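4. Comparação de pinças no suporte Billetti

1. Com o controlador Ralent em pausa, abra as mandíbulas e veja se respondem por igual - vale a pena ir com calma.

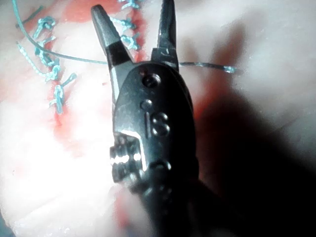 Fig. 4 - Mandíbulas abertas junto a uma sutura, vistas da câmera de punho.

2. Ajuste a câmera de punho para 60 quadros por segundo e grave uma pequena referência. 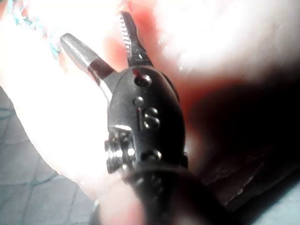

Nota: guarde a referência na pasta de cada pinça, que depois ajuda imenso.

3. Passe para a câmera fixa e repita os movimentos com os dois braços, bem devagarinho.
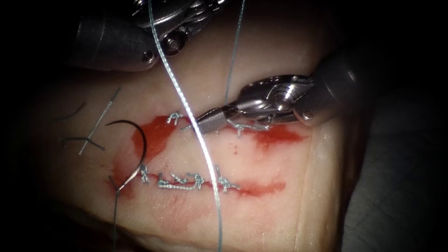 Cuidado: não troque de pinça com os motores ligados.

4. Compare a firmeza na agulha curva e anote tudo.

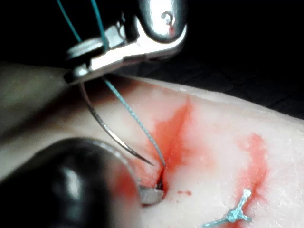 Khổng: comigo a segunda pinça só ficou firme depois que refiz o zero do punho.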